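About Preltham

Welcome, and thank you for stopping by! Preltham is a small testing workshop, and what we do (all day, most days) is try out grippers, arms, cameras and controllers so that people buying them have something to go on besides the catalogue. Aishwarya Nadar started it with one secondhand arm and a borrowed bench, and Ashwin Kotian joined the following February to look after the controllers, and has looked after pretty well everything else ever since.

Much of our work is done on ordinary household and office things, chairs being a great favourite, and we like to see a whole humanoid take hold of one before we give any opinion of the hand on the end of its arm.
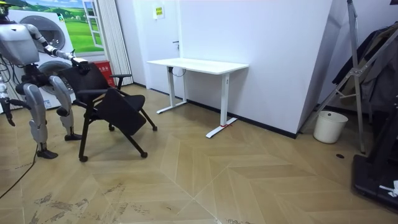
Our gripper log now holds 2678 entries, every one written up by whoever was standing there at the time, grumbles included. We've had 14 models of gripper through the door, from simple flat-fingered pairs to jointed hands, and each goes through the same set of jobs as the one before it, so the Stedo and the Sorkden can be laid side by side on paper and fairly compared. Flat fingers have their own way of dealing with something soft and rounded, and we've spent many a happy afternoon arguing over how hard they ought to press.

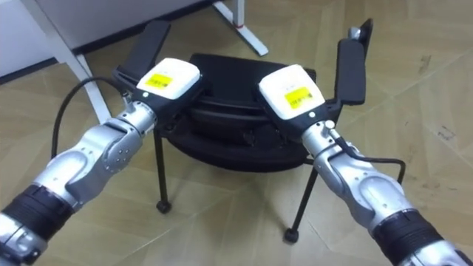

Page last changed: February

Cameras get the same treatment. We like to have a view from the head as well as one from the side of the room, as a hold that looks lovely from up top can look rather different from over by the wall, and Ashwin goes through the two together with a very large pot of tea.
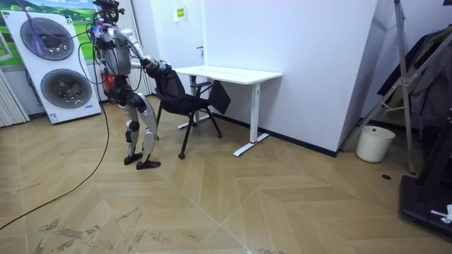
Controllers take the longest, and we won't be hurried on them. The Ramasamy comparison ran to 29 pages and we're still adding to it! If you have a piece of gear you'd like tried, or you'd just enjoy a chat about wrists and cabling, drop in on a Tuesday after lunch, when Aishwarya keeps her calendar clear for visitors and the kettle is generally on.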